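4th February

Hub migration, continued. Moved the last of the door sensors off the old Vellgate hub and onto the Plendano. Pairing took two tries each. The ones by the loading door would not join until I carried the hub to within 2 meters, then they held fine once I put it back on the shelf. Mi-kyung says hers did the same in September.

Motion sensor in the corridor still reports late. I logged it over lunch: 9 triggers, 2 of them more than a minute behind. Battery reads full, so I don't trust the battery reading either. Raimonds thinks it is routing through the plug in the kitchen. Will pull that plug tomorrow and log again. 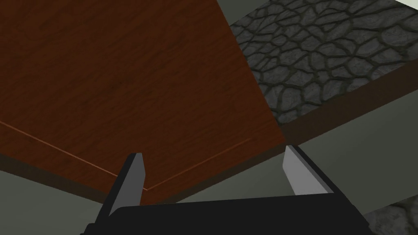 Presence is the bigger problem. Phones show up in the Plendano app when they arrive but never drop off, so the away routine does not fire and the heat stays on. Soudabeh wrote a small script that marks a phone as gone after 200 seconds of silence. It works for her phone and mine, not for Triin's. The hub may need to go somewhere more central, under a bench for instance. If we do that, I'd want a board with a thick front edge like the brown one in the render, and the hub stuck up behind the edge with tape. Need to check what the wood does to the signal first.

Audible alerts: the Hiebert speaker says "door open" for every sensor, whatever name I give it. Siiri found a setting for custom phrases but it resets on reboot. Left it on the plain chime for now.

To do: corridor log without the plug, Triin's phone, ask Handden if the old hub can be wiped without the account password.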